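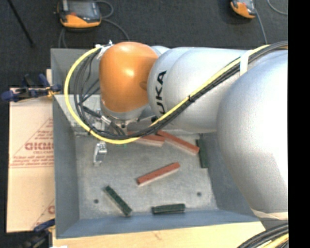
Workshop notes, November

The arm can now take blocks out of the bin. It can't yet take all of them, and it can't do it every time, but last evening it made 39 attempts in a row and I didn't touch the stop button once. For me this is big news, so I am writing it down before I forget what I changed.

For those who are new on this blog: I rent a place in the Brumholm shared workshop, in the back part with the dark carpet. I share the arm with the other members, so I have it only in the evenings. My project is called Nemon. It should look into a bin, decide which block is the easiest to take, take it, and put it down in a straight line on the table. The blocks are red and dark green, long and thin, and they fall in the bin however they want. I chose them for exactly this reason. A cube is too friendly.

In the last post I complained about the cables. The yellow one used to hang straight down, and when the wrist turned to the left it became tight like a guitar string. Two times the program stopped with a torque error, and I spent a whole evening searching for the mistake in my code. The mistake was in the cable. Now it goes in one large loop under the wrist, and the black ones run beside it. Higher up I put a wide white strap around all of them, and along the way there are small ties. It isn't beautiful. But the last joint can turn to both ends of the range I allow it, and nothing pulls.

The loop has its own problem. It hangs low, and from where my camera looks it covers a part of the bin. A red block that lies behind it is seen as two short blocks, and then Nemon chooses a point in the middle of nothing. I solved it in the lazy way: the arm first goes to a parking position, the picture is taken there, and only then it comes back and picks. It costs me 4 seconds for each block. I can live with 4 seconds.

Then there are the walls. The bin is metal and its walls lean inward, so the space near the bottom is smaller than I measured at the top. I was ashamed when I understood this, because I had typed the upper dimensions in my collision model and wondered why the fingers scratched the wall. Now I keep 9 millimeters of free space from every wall, measured at the floor. The price is that blocks which lie along a wall are often refused. There is nearly always a green one near the front wall which the program looks at and leaves alone, again and again, until it is the last one.

I tried to help with a small push: the closed fingers go down beside the block and move it toward the middle. With the red blocks in the open area it works well. At the wall it works less well, and when two blocks lie with their ends one over the other, the push moves both of them and the situation after is worse than before. I need a better rule for when to push and when to wait.

The clamps and the cardboard deserve a few words also. The cardboard along the left side is an old packing sheet with red letters on it. I wanted a calm, light brown surface there, because the carpet is speckled and my segmentation found small "blocks" in it. The red print was a stupid choice, I admit, as I am looking for red blocks. I now cut everything outside the bin from the picture before the search starts, so the letters do no harm, but I will turn the sheet around when I have the clamps open the next time.

For the software, I changed from my own block detector to a small network, which I trained on 1,000 pictures. I labeled them at home with tea, over many evenings — more than I want to confess. The old detector was good with red and bad with dark green, especially in the shadow of the wrist. The new one is good with both, but it is slower on my old laptop.

Things I want to do next:

Write the rule for pushing.
Try the Grellano finger pads, which are softer and maybe hold the narrow side better.
Read the Nwachukwu library again, the chapter about grasp scoring, because I copied my weights from there and never understood two of them.
Make the loop shorter by the width of one hand.

If somebody has experience with long blocks which lie one on another, please write to me in the comments. I have the arm again tomorrow at seven in the evening, and I will start with the pads.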